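How to Claim Missing Points on Your Denwood Card

Guidance for members using the Denwood loyalty scheme at Droltudbridge and partner shops 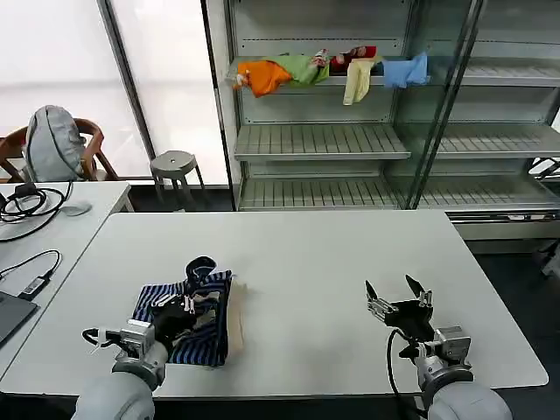 Can I claim points for a purchase if I forgot to present my card?
Points may be claimed afterwards, provided that you still have the till receipt and your card was registered before the purchase was made.

Before you start

You will need your card number, the original receipt and access to your online account. The card number is printed on the reverse of the card and also appears in the welcome letter. Members who hold a temporary paper card should complete registration first, as claims cannot be attached to an unregistered number.

Please allow 10 days after the purchase before submitting a claim. Partner shops, including Budum and Kollár, send their sales records to us in batches, and many missing points appear during this period without any action by the member.

Step 1: Check your statement

Sign in and select Points History. Purchases are listed under the name of the partner and may be dated later than the receipt. Bonus points are shown on a separate line from standard points, so please check both entries.

Step 2: Enter the receipt details

Select Claim Missing Points and choose the partner from the list. Enter the shop number, the till number and the receipt number exactly as printed, including any zeros at the beginning. On Kollár receipts the shop number is at the foot, beneath the VAT details. On Budum receipts it is next to the time of sale.

Enter the total paid after any discount. Gift cards, delivery charges and carrier bags do not earn points and should be deducted from this amount.

Step 3: Attach a copy of the receipt

A scan or a clear photograph is acceptable. The whole receipt must be legible, including the top and bottom edges. Long receipts may be sent as two files. Please cover any bank card details before copying.

Step 4: Submit and keep your reference

A claim reference will be displayed once the form has been sent. Keep the original receipt until the claim has been settled, as we may ask to see it.

Limits on claims

No more than 2000 points may be credited through a single online claim. Larger claims should be made in writing, quoting form 3695, which is available from the customer desk at Droltudbridge. Claims must be received within 120 days of purchase.

Points credited late during a bonus month, such as the May promotion, are counted by the date of purchase. Any prize draw entries linked to those points are added at the same time, unless the draw has already closed.

If your claim is refused

The reason will be given in your account messages. A claim refused because of an unreadable receipt may be submitted again with a new copy. For any other reason, please reply to the message and quote your claim reference.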